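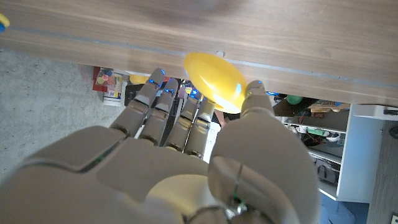 Wrist cam, yellow disc between thumb and finger at the table edge

Wrist camera segmentation keeps grabbing the wrong yellow thing
Posted by Kaj Kragh, Mon 26 June
Tags: perception, wrist-camera, grasp-planner

Two arm setup, five finger hands, a camera at each wrist plus one at the head. Planner is Kozma 2, color mask plus a small detector on top. Target is a banana on the table. Head view is fine, I get one clean blob between the hands every time. See below. 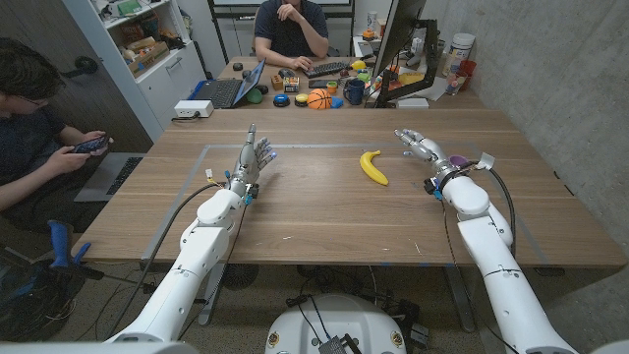
What goes wrong

Wrist view. Mask picks up anything yellow, and the wrist cam sees under the table too, so shelf stuff and floor stuff ends up in the candidate list. Detector then gives banana at 0.40 on things that are no banana. Ran it over 363 wrist frames and the target jumps between candidates way too often. Arm starts toward one, replans, starts again.

Already tried: tighter hue range, bigger min blob size. Retrained in March, no real change. Is this a camera extrinsics problem or am I just using the wrong view?

Benedek Erdős
Tighten the hue range. Works for me on Candberg arms with lemons.

Tamás Illés
He said he did that already.

You're filtering in image space and you need to do it in table space. Head cam finds the object, you have the table plane, so project the head cam box into the wrist view and only look inside that. Everything under the tabletop drops out for free. Also check your image orientation. Look at this one: 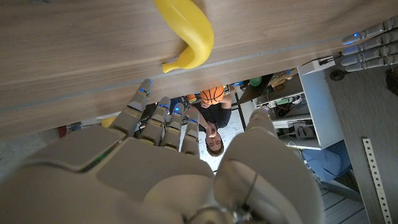

Wrist view, banana at the top, man upside down below it

The person is upside down in there. If your detector only trained on upright head cam crops it's going to be bad at this. Rotate the wrist image before inference, 2 lines in the preproccess node. And rotate the intrinsics with it! People forget the principal point and then the projected box lands way off.

Then add hysteresis so the target can't switch unless the new candidate wins for 24 frames straight. That kills the start stop thing.

Zsolt Orbán
+1 to Tamás. One more, once the fingers close the mask gets cut up by the hand. Don't let the planner re-detect at that point, freeze the object pose and go off joint torque.
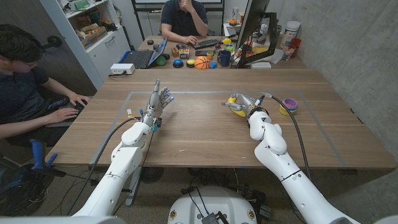
Right hand curled around a yellow object, cups next to it

From the head there's only part of the yellow showing, and one of the cups in that stack is yellow too. Color mask alone will happily hop over to the cup. In Kozma its hold_target in the grasp config, off by default for some reason.

Kaj Kragh
Intrinsics were not rotated. Fixing that first, then hold_target. thx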